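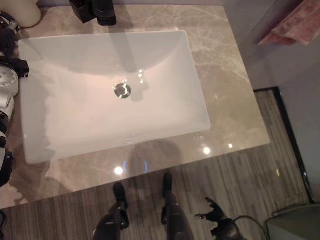
Progress report on the guest house and washrooms, spring through August

Dear all at the Orellana Fund,

Thank you for your patience with this one. I know the report was meant to reach you in July, and I kept putting it off in the hope that I could tell you the upstairs was finished. It isn't quite, but it is close enough that I would rather write now and send you a short note later on.

You will remember that the grant was for turning the old Wustton schoolhouse into a place where families can stay while a relative is in the hospital across the river. When I last wrote we had a roof, a good many buckets, and one working light on the landing. Since then the buckets have gone to the garden and the house has started to feel like somewhere you could sleep well.

The washrooms

This was the largest piece of work and the one that gave us the most trouble. The ground floor washroom is done. It has a marble countertop with a white undermount sink and a black faucet, and I will admit I argued for something plainer. The stone came to us from a hotel in Tillel that was changing its rooms, and we paid only for the cutting and the delivery, so I lost that argument and am happy to have lost it. The second washroom, upstairs, still needs its door and the last of the tiling around the shower. The tiler has promised us the first part of September.

We had planned to keep the old pipes under the hall. When the floorboards came up it was plain that we couldn't, and replacing them took three weeks that were not in the schedule. The extra cost came out of the reserve, as we agreed on the phone in May, and there is still a little left in that line.

Bedrooms and kitchen

All 5 bedrooms are painted and have beds in them. Two of the rooms have a cot as well, and the back room has a wide door and no step, so a grandparent with a walker can manage it without help. The curtains are being sewn by the evening class at the library, who are quick workers but choose fabric very slowly!

The kitchen is usable, though I wouldn't call it pretty. We bought a secondhand range from Toneo, the catering people, and it needed a new gas fitting before the inspector would pass it. He came back in June and signed it off. The long table that used to be in the staff room has been sanded down and will seat everyone on a busy night.

Families who have stayed

We opened three rooms early, at the hospital's request, and 17 families have stayed with us so far. The shortest visit was a single night and the longest was most of a month. One mother told me that what she liked best was being able to make her own soup at ten in the evening, and I have thought of that often when people ask me why we bothered with a proper kitchen.

We ask for a contribution of 5 dollars a night and turn no one away who can't give it. Two families sent something afterward, one of them with a jar of plum jam, which the Saturday cleaners had finished before I could write the thank-you card.

Money

The furniture line is underspent by 325 dollars, mostly thanks to donated beds. I would like your permission to move 300 of that to bedding, as we had badly misjudged how many sheets a house like this gets through in a week. The remainder can stay where it is. The full ledger is attached with the receipts in date order, apart from the plumber's second invoice, which he has promised to reissue with the correct address.

What comes next

The upstairs washroom, the handrail on the back steps, and a sign for the gate. I would also like to find someone to take over the booking calendar, which at present lives in my kitchen drawer and in my head. If any of you are passing through Wustton in the fall, please come and have coffee with us. Mornings before eleven are best, when the rooms are being turned over and you can look into all of them.

With warm thanks,
Mariann Virág
House coordinator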